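Mimness Kitchen Words
Version 3, September

Mimness is a word list of everyday cooking terms in American English, with part of speech, a short definition and one sample sentence for each term. It was put together for people who write recipes, label pantry goods or teach beginning readers. The list has 700 entries. Stoves, vegetables, cuts, pans and basic steps are covered; wine, baking chemistry and restaurant slang are left out.

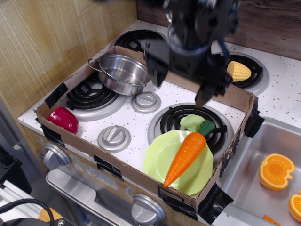
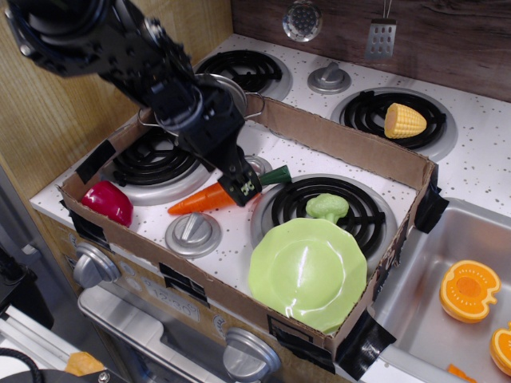
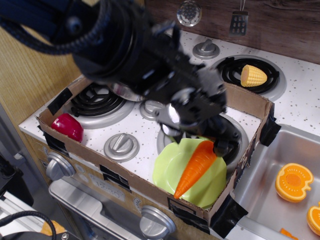

Gleice Conceição wrote after version 2 that "burner" and "element" should not share one entry, as her adult students read them as two different parts of the stove. They are separate entries now, and each points to the other.

Contents

words.csv – the full list, one term per row
variants.csv – 287 spelling and regional variants, each tied to a term in words.csv
notes.txt – remarks on hard cases, in no special order
old/ – versions 1 and 2, kept for comparison

Columns in words.csv

id: a number that stays the same between versions
term: lower case unless the word is a proper name
pos: noun, verb, adjective or phrase
group: one of heat, tool, food, cut, step, measure
definition: up to 25 words
sample: one full sentence using the term
source: K, U or H (see below)

Fields are separated by commas and the text is UTF-8. Definitions that contain a comma are in double quotes. There are no blank rows. If a term has two meanings, such as "grill" as a noun and as a verb, it has two rows and two ids.

Where the words come from

K marks terms from the Kneath recipe cards, a set typed up from a church hall cookbook. U marks terms from the Usetti pantry labels. H marks the 161 terms added by hand when a common word was missing from both. Jucélia Holanda wrote most of the H definitions and checked the rest.

The Kneath cards lean heavily on stovetop cooking, so the heat group is larger than it should be for a balanced list. The food group is weak on fish. A few old measures from the cards, such as "gill" and "teacup," were kept even though most cooks no longer use them.

Checks

Two readers went through 180 rows separately and marked each definition as clear, unclear or wrong. Rows marked wrong by either reader were rewritten. Unclear rows were discussed and about half of those were left alone. The remaining rows had one reader only.

Known problems

"Simmer" and "low boil" still overlap.
"Skillet" and "frying pan" are treated as the same thing. Some users will disagree.
Sample sentences in the cut group repeat carrots and onions too often.
The group column has no place for words about storage – "airtight" is under tool for now.

Changes since version 2

Split burner and element
Removed duplicate rows for "green onion"
Fixed quote marks in the measure group
Moved "trivet" from heat to tool

Use

The list may be copied, changed and shared, including in printed material. Please keep the source column if you pass it on. Corrections can be sent through the Windine project page; give the id of the row and the wording you would prefer.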